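How many demonstrations before retraining a bimanual policy?

Pankaj Rawat
I collect teleoperated episodes in simulation with Rerberg. The task is to pick up a hanger and put it down beside a bowl. With 40 episodes the policy reaches the hanger but closes too early. Record more, or vary the start poses first?

Holst
Vary first. Move the hanger and bowl at every reset, and start each episode with both grippers open. I use 5 start poses per object and drop any episode with a pause longer than 2 seconds.

Anent
More data always helps.

Ulitmont
Check your action timestamps as well. Mine lagged the camera by 7 steps, which gave the same early closing. My start state, before any offsets:

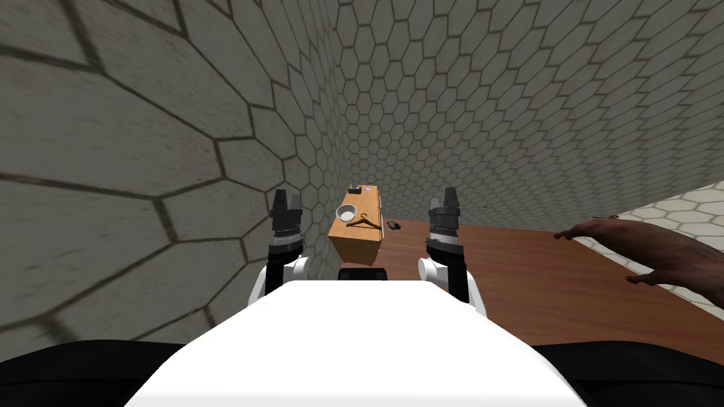
Pankaj Rawat: Timestamps were off here too. Does the lag need correcting in the old episodes, or should I discard them?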